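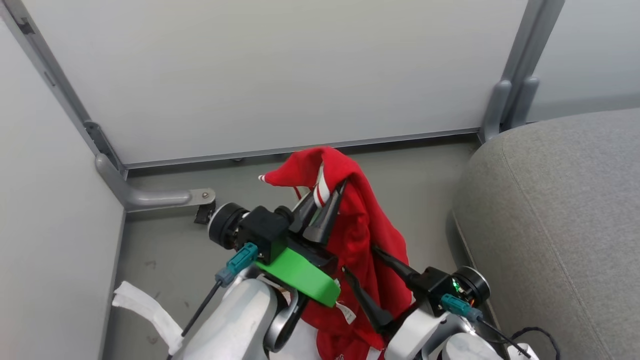
Tuesday, garment folding notes, corner booth. Spent the morning on the zip jackets and sweatshirts, the category we kept putting off while the T-shirts were going well. The problem is the same as it was in September: anything with weight to it slides off the seat before the sleeves are in. I tried holding each one up first to let it hang, then laying it down from there. The red one is the best of the lot for this. The white stripe shows up well against the red, so you can see which way the cloth is turned even when the top is bunched over into a point and the rest is in loose folds. The small white tag helps too when it ends up on the outside. The plain dark ones give you nothing to go by and I lost track of the front on 2 of them.

Method so far, for Chia-jung and whoever has the booth next:

Lift from the upper part of the garment, not the hem.
Let it hang until it stops turning.
Lower it bottom edge first.
Sleeves in, then fold in half, then in thirds if it will go.

Thirds does not go on the Blackwood fleece. It springs open. Half and half again is fine for that one and I have changed the sheet to say so.

Times: best fold 40 seconds, on a thin sweatshirt. I threw out 3 tries where the garment went on the floor. Not counting those as folds, though Chia-jung Tsang thinks they should go in the log with a note. She is probably right. Will ask again before we send anything to Takcombe.

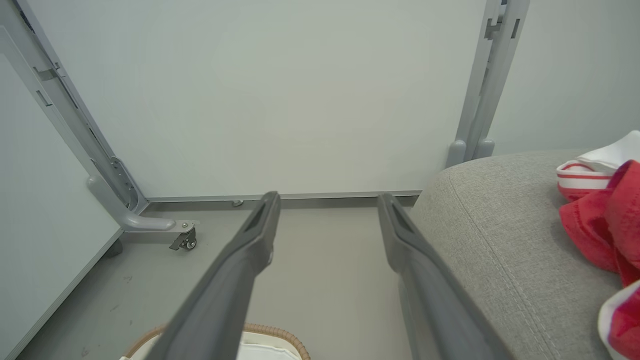 The floor is my other item. Things that fall tend to go toward the wall, and from the seat it is hard to get at anything lying down by the baseboard strip. The panels stand on feet and casters, so I would like to try moving the side one out by a hand's width and see if that gives enough room to reach in. Check with Lanel first – they set the panels up and may want them left where they are. If the answer is no, we could lay a mat down and at least keep the clothes clean.

Also to do:

Wash the pile that has been on the floor.
Sort the Sasetow box by weight, heavy things separate.
Find the missing page of the fold sheet (the one with hoods).
Put the spare hangers back in room 218.

Hoods are still open. I folded one flat over the back and one tucked inside, and the tucked one looked neater but took much longer. I want more tries before picking. Afternoon goes to T-shirts again so the numbers for that group are finished, then back to jackets when the wash is dry.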